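News from the allotment gardens

Water, beans and the long bed by the road

It is 16th August and the water tank behind the tool shed is almost at the bottom. I write this first so that everyone reads it. The town of Pedthorpe has not made any restriction for us yet, but we pay by the meter, and in July we used 1135 gallons more than in the same month last year. Please water in the evening or before breakfast, and close the tap with your hand until you feel that it stops. The tap near plot 80 must be pushed a little to the left when you close it, otherwise it drips all night.

Now to the nicer things. The climbing beans are very good this summer. In my own plot I grow two kinds, one from a packet and one from seed which my aunt sent me from Curico, where she has a garden much bigger than mine and also much better weather. Her beans are flat and have purple marks on the skin, and the marks go away in the cooking. I was sad about this the first time. The taste is like chestnut, a little. I will keep seed from the best six plants and bring it to the swap table in fall. If you want some, please write your name on the paper inside the shed door.

Several people asked me how to save bean seed in the correct way. I do it like this. I choose the plants early and tie a piece of wool on them, so that I do not pick the pods for dinner by mistake. The pods stay on the plant until they are brown and make a noise when you shake them. If rain is coming for many days, I pull the whole plant and hang it upside down under the roof. After this I open the pods and leave the beans on newspaper for two weeks. When you bite a bean and your tooth leaves no mark, it can go in the jar. My grandmother also put the jar in the freezer for a few days against the small beetles, and I do the same.

The long bed by the road was planted again in spring, as you know, after the old currant bushes were taken out. Some of those bushes were from 1974, when the gardens opened, and I understand that a few members were not happy to see them go. They gave almost no fruit in the last years and had big bud mite in every branch. Kelly Staniforth took cuttings from one bush that was still clean, and she tells me they have roots now. They will stay in pots until next spring. In the bed we have at the moment squash, marigolds and one row of leeks, which is too close together. This was my work and I am sorry. Next year I will use a string.

The squash need somebody to look at them more often. One was hiding under the leaves until it weighed as much as a small dog, and a squash of that size is good only for soup. Please take any that are longer than your hand. You do not have to ask.
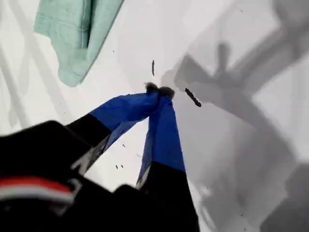
Black and blue, with a stripe of red and white.

We received 238 dollars from the plant sale, after the cost of the pots and compost. From this money we will buy a new hose for the lower part, and the rest stays in the box for the winter repairs. The Tilix shears that were missing since June are back on their hook. Thank you to the person who brought them back, and also for sharpening them.

About the compost: the left bin is full and must rest. Please put nothing more in it, also not "only a little" coffee. The middle bin is open. Potato leaves with brown spots do not go in any bin, take them home and put them in the trash. Last year we had blight in the tomatoes of the Valderrama family first and then in all the others within ten days, and I would like very much to eat tomatoes in September this time.

The gate code changes at the end of the month. You will get the new one by telephone or on paper, not by email. Plots 12 and 31 are free from October. The person who is first on the waiting list has already been to see plot 31 and liked the pear tree, so plot 12 will probably be offered to the next one. It has good soil at the back and a lot of bindweed in front.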